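Locked-room novels where the solution really holds up?

marlowsgate
I just finished The Sowa Staircase by Daranee Khunthong and I have to talk to someone about it!! A retired judge is found dead in a cellar on the island of Poso, door locked, both keys on the inside. I stayed up until 2 a.m. and then went back to chapter 7 to see how she'd fooled me. Every clue was sitting right there. I want more like this — fair clues, a real puzzle, people I care about. What should I read next?

tess_reads_late
Oh, you're in for a treat. Try Henryk Czerwiński's Drekach books, starting with The Salt Door. It's 413 pages and I wished it were longer. The detective is a piano tuner, and the way she listens to a house before she looks at it is wonderful.

oldpaperback
Have to disagree on The Salt Door. Great setting, great first half, but the answer depends on a cousin we meet with 30 pages to go. For me that breaks the deal with the reader.

tess_reads_late
The cousin is in the funeral chapter! He's the one who won't take his gloves off. Go back and look, it's lovely work.

oldpaperback
One line in a crowd of mourners, though. I'll reread it, but I'm keeping my grudge for now.

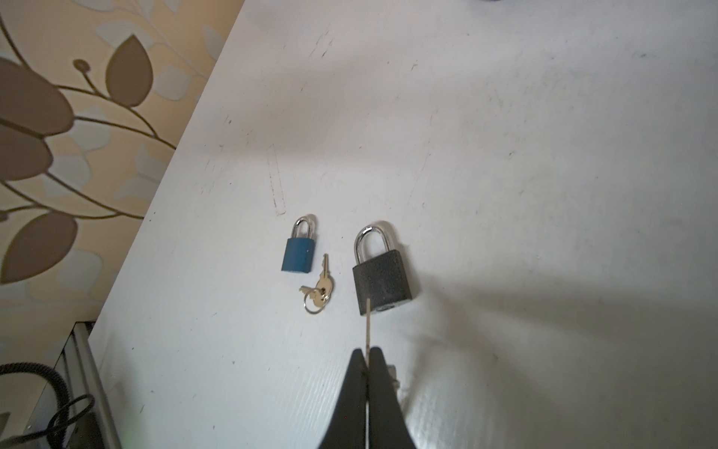
marlowsgate
Well, now I have to read it just to settle this. Is it okay to start there, or is there an earlier one?

tess_reads_late
Start there. The second one, Lerkano, gives away the ending of the first in a throwaway joke, so don't go out of order.

quillandcocoa
Nobody has brought up Marlies Fuchs yet? Her collection Nine Quiet Rooms has 9 stories and at least five are perfect. The one on the night ferry made me gasp out loud on the bus. Short stories suit this kind of puzzle so well — no room for padding, and the trick lands while you still remember the setup.

oldpaperback
Seconding Fuchs, the ferry story is a beauty. I'd skip the last one, which is more of a ghost story.

quillandcocoa
The last one is my favorite, haha. Read it in January with the heat turned down.

marlowsgate
Ordered the Fuchs and put a hold on The Salt Door. I'll be back to report on the gloves!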